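Rule Ten

The rules were taped to the inside of the cupboard door at Pillomari, where you only saw them if you were getting a coat. Ezequiel Varela read them on his first morning because he had a coat.

There were ten. Most were what he expected. Stop the arm before you reach in. Log the stop. Rule three said one kind of part to a compartment. Rule ten had been added in pen and said: If the count is wrong, leave it wrong and call someone.

"Who do I call?" he asked Yusof.

"Me," Yusof said. "Then I call Gretoneo, and they tell us to read rule ten."

The work was sorting small hardware into trays. The arm did the sorting. Ezequiel checked the tray against the sheet, signed it and pressed the green button. By November he had been there long enough to do it while thinking about supper.

The trouble came on tray 513. The sheet asked for three screws, four T-nuts and five hex nuts. He looked at the hex nuts, looked at the sheet, and looked again. There was a bin of them beside his elbow. One more would take a second.

He had done it before, twice, back in the winter. The first time was on 21st July. He remembered the date from the log, where he had written "all fine" in his neatest printing. The arm had recorded a short tray and he had recorded a full one, and the two records had been sitting side by side ever since. He didn't know if anyone had read them.

He took his hand away from the bin and stopped the arm. Its fingers stayed where they were, on either side of the near end of the tray.
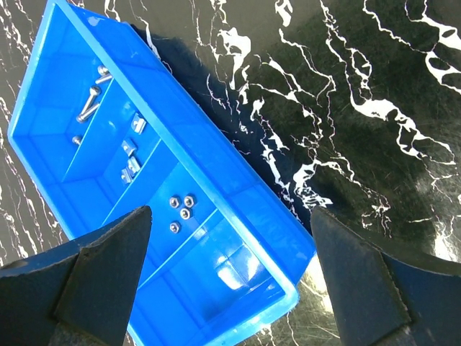 Tray 513, as it stood at the stop.

Yusof came over with his tea and bent down to look.

"Four," he said.

"Four," Ezequiel said. "The sheet wants five."

"Did you touch it?"

"No."

Yusof wrote that down. He wrote slowly, and he put the time beside it. Then he turned back through the log, past the pages for autumn, and Ezequiel watched him do it.

"There's two from July you should look at," Ezequiel said. "I fixed them by hand. I didn't call."

Yusof kept his finger on the page. Behind them the next line was still running, and somebody had the radio on.

"Both hex nuts?"

"Both hex nuts. One short each time."

"Then it's been dropping one since July," Yusof said, "and we've shipped 300 trays out of this station." He put his tea on the floor, well away from the arm, and took out his phone. "Get the sheets for all of them. Start with yours."

Ezequiel went to the cupboard for the box.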